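3. Work Setting and Task Allocation

3.1 Site and existing practice

The study was carried out at the Skernumwood assembly site operated by Gakemau, a firm that builds small electromechanical units to order. Before automation, kits of parts for each unit were put together by hand at a sorting station next to the assembly line. An operator took solenoids, circuit boards and wire harnesses from open trays, placed one of each required part in a kit tray, and carried the tray to the line. Operators rotated between kitting and assembly during the shift. Most of those interviewed described kitting as light work that was hard to keep up for long stretches, mainly on account of the repeated reaching and the need to separate tangled harnesses.

The kitting station was the first to be automated under the Cistmont program, the company's internal plan for mixed manual and robotic work. Assembly itself stayed manual. We collected baseline observations in January, before the robot was put into service, and continued with the same operators afterward. In total, 27 operators took part in the interviews, and 62 shifts were observed.

3.2 Kitting station

The layout of the station follows the earlier manual layout closely. Yellow plastic source trays stand on both sides of a stainless steel kit tray lined with white paper. Solenoids and round red circuit boards are held on the left, wire harnesses on the right. Tray positions are fixed in the control software, but the parts inside a tray lie as they were placed by the person who filled it. The arm works with a two-finger gripper and picks one part at a time.

Solenoids are supplied with their wires attached, and a loop of wire lying across a neighboring part was the most frequent cause of a missed pick reported by operators. Harnesses present a related problem, as the loose ends spread over the floor of the tray and can extend past the rim. Under manual kitting these conditions were corrected without being noticed as separate work. After automation they became a distinct preparation task, which the operators called "laying out". It does not appear in the written job description.

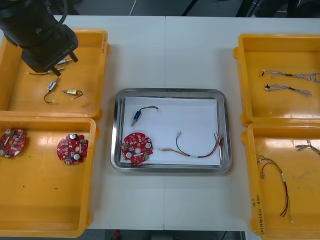

3.3 Changes in operator tasks

Three groups of tasks were coded from the shift observations: preparation, supervision and recovery. Preparation covers filling the source trays and laying out the parts. Supervision covers watching the station while doing other work nearby. Recovery covers any action taken after the robot has stopped or has placed a part incorrectly.

Direct handling of parts for kitting dropped sharply, as was expected. The time released was not passed on in full to assembly. A share of it went to preparation, and this share was larger for kits with long harnesses. Recovery events were short, but they interrupted other work. Of the 96 recovery events coded, 56 involved a wire or a harness. The remainder were divided among boards, solenoids and faults with no part involved.

Operators differed in how they judged the change. Those with longer service tended to regard laying out as a loss of skill, as it prepares parts for a machine and leaves no finished result. Newer operators more often preferred it to manual kitting, and several said that they had learned the harness types faster by arranging them. Both groups objected to being called away from assembly by the station alarm. A change to the alarm delay, made on 5/4/19, was generally well received, although we did not measure its effect on output.

3.4 Harness handling

Harnesses were examined separately on account of their part in recovery. A twisted bundle is flexible along its whole length, so that the position of the grip says little about the position of the connector. The upper part of the bundle may bend away from the gripper or fold back on itself, and a small connector can then be hidden behind the wires (Figure 2). An operator holding the same bundle would turn it between the fingers until the connector faced outward. The station has no equivalent motion, and the case is passed to a person.
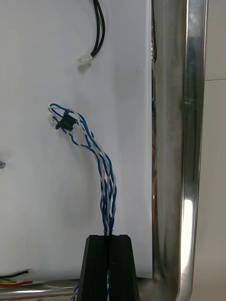 Figure 2. Twisted blue and white wires held in the black clamp, with a small white connector partly hidden behind the loops.

Operators developed their own rules for these cases. The most common was to place all connectors toward the same side of the tray and to fan out the free ends in the opposite direction. The rule was passed on by word of mouth and varied between shifts. Where incoming and outgoing shifts followed different rules, trays were sometimes laid out a second time at handover. This duplicated work was not recorded in the production log and was found only through observation. The method used to estimate its extent is given in Section 4.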